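Workshop notebook, January, bench 4

Rice cooker back on the table by mid-morning. The lid hinge was stiff all last week and I have now cleaned it properly, with a toothbrush, like a person whose career has gone well. Turnura's manual says to wipe the inner lid "as needed." It was needed. Hinge swings up and stays up now.

Checked the rating plates for the power board while I was down there. Cooker 715 W. Toaster's plate is worn off, so I've put a question mark on the sheet and will chase Zindley for a copy of the paperwork.

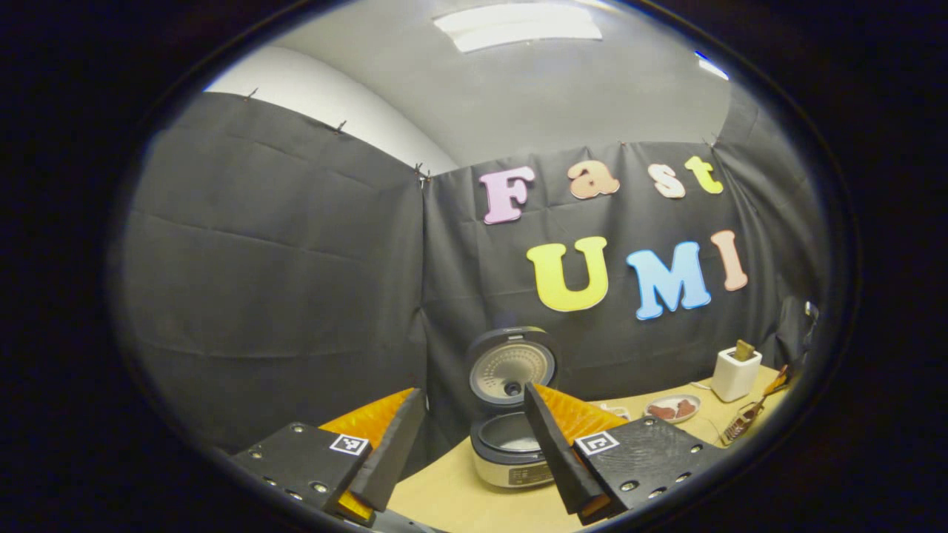
Sihan Tang wants the breakfast layout kept in the same order all week: cooker, meat plate, toaster, tongs. Fine by me. I moved the tongs yesterday to get at the toaster and heard about it until lunch.

Colour of the toast has become a topic. Sihan says brown, I say that's a range. Settled on dial setting 4 and no further discussion.

Foam letters on the curtains: one keeps dropping off and turning up under the bench. Tried the Xiao tape, lasted an afternoon. Trying the Rudeo dots next, pack of 200, $39, which seems a lot to keep the alphabet on a wall.

To do: tie back the white cables by the cooker. Find the rice paddle. Ask who took the rice paddle.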